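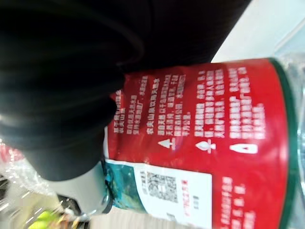

Nongfu Spring, red label.

I had my first small claims hearing on 25th June, over a deposit of 2,235 that my old landlord in Kundonville wouldn't return. My friend Vandana Grewal came along for company.

You don't need a solicitor, and I didn't use one. I took two copies of everything: the tenancy agreement, the check-in report and the emails going back to February. The judge read the emails first and asked me about the carpet. It was over in 27 minutes.

I won most of it - he kept 100 for a broken blind, fair enough. He has been given a date to pay by. If he misses it I'll have to look into enforcement, and I haven't read up on that yet.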